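Archives > Skenville Small Spaces list > Storage and shelving > Thread view

This site uses cookies to remember your reading preferences. Accept / Manage

Subject: Re: [smallspaces] open shelving, bins, and the hat question
From: Fraser Baird

Wian Mofokeng wrote on Monday:
> We're going all in on open metal shelving. Matching white bins, a plant,
> a couple of lamps on top, and all the caps on the outside where you can
> reach them. I priced the whole wall at 184 dollars. You see everything
> at a glance and stuff goes back where it belongs. Can't see a downside.

I can see a few.

"Everything at a glance" is a strange thing to say about white bins. Line up three of them on a shelf and tell me which one has the batteries. You'll label them, sure. Then the labels fall off or the contents wander, and you're pulling out all three anyway. A closed cabinet hides stuff too, but it keeps the dust out.

The caps I'll half give you. Hung up, they keep their shape, and I like them on the side of a unit better than in a pile on the floor. But when they're all black, you still end up taking down four to find the one you want. And if you hang two rows across the front of a section, what happens to the shelf behind them? I suspect it turns into a place you never reach into again.

Lamps on top look nice against brick. Do you have an outlet up there? Mine needed an extension cord, and I stared at that cord for 2 years before I gave up and moved the lamp.

Also, 184 dollars for the wall, bins included? The Mirkard catalog wanted more than that for the uprights alone when I looked in September. Please post the receipt.

For what it's worth, my picture has the same general idea next to a fridge, with a desk chair parked in front of the shelves and the long white table on the near side. Look at where that chair is and tell me how often you'd bother with the bottom shelf.

Fraser

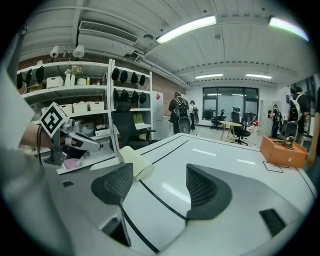 Lies De Bruijn: I went the other way and put doors on mine, and I regret it, Fraser. I forgot what I owned and bought a second label maker. I'd take the dust.

Recent threads
Drawer dividers that don't slide
Goicoechea brackets on old brick
Is a 30 inch shelf too deep for bins?
Plants that survive on top of a bookcase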